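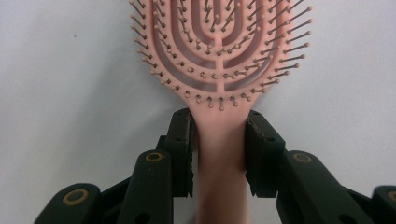 Manddale Rowing Forum > Clubs and Training > New erg program, anyone buying this?

stretcher_bolt
Posted 2022-10-28
So the Manddale club has announced that everybody on the novice squad moves to the Tirkevari plan for the winter. 60 minutes steady on the erg, five times a week, no rate above 18 until the new year. The flyer says it will take "up to 37 seconds" off your 2k. I've been rowing long enough to have seen four of these plans come and go. What is the 37 measured against? Who was tested? I asked at the boathouse and got a shrug and another flyer.

lowrate_larry
It's just base training with a name on it. Plenty of people did this long before anybody printed flyers. I don't see the harm.

stretcher_bolt
The harm is they want money for it. And novices who sit on an erg five times a week in October quit by Christmas. We lost half a boat that way the last time.

portside_pam
We lost half a boat because the bus to Nastton got cut and the kids couldn't get to practice. Let's not rewrite it.

stretcher_bolt
Some of both, fine. I still want to see the numbers.

catchdrill
I rowed a season at Nastton when they were on it. My 2k dropped 11 seconds. I was also 19 and had never trained before, so I'd have dropped 11 seconds on any plan, or by riding my bike to work. Make of that what you want.

lowrate_larry
11 is still 11.

catchdrill
Sure, but it's not 37, and I was one of the better ones.

oldshell1872
The flyer also says our club has "a tradition of endurance work going back to 1872." The club was founded in 1872. They raced once that summer, in borrowed boats, and the minutes are mostly about who was paying for the dock. I'd go easy on the word tradition.

portside_pam
Ha. Is the money thing true though? I heard 3000 for the whole club.

stretcher_bolt
3000 for the year, and that's only the license. Coaches get a log-in and a chart. For that we could get the Domański four re-rigged and still have something left for oars. That boat has had a bad pin at three seat since spring – ask anyone who has sat there.

lowrate_larry
You can't compare the two. One is equipment and one is coaching.

stretcher_bolt
It all comes out of the same account.

catchdrill
Does anyone know if the chart adjusts for lightweights? At Nastton it didn't. Our coach just told the smaller rowers to ignore the split column, and after that column there wasn't much left to follow.

portside_pam
It didn't in the copy I saw. The same target splits for everybody, men and women separate, and that was it.

lowrate_larry
OK, that I don't like.

oldshell1872
My suggestion is the same as every year. Test everyone now, split the squad, half on the plan and half on what we do already, test again before the spring races. It costs nothing if they give us a trial.

stretcher_bolt
I asked about a trial. They don't do trials.

lowrate_larry
Then ask again, in writing. I'd row in either half.

portside_pam
I'll bring it up at the next squad meeting. Can someone send me a scan of the flyer? Mine got used to level the erg by the window.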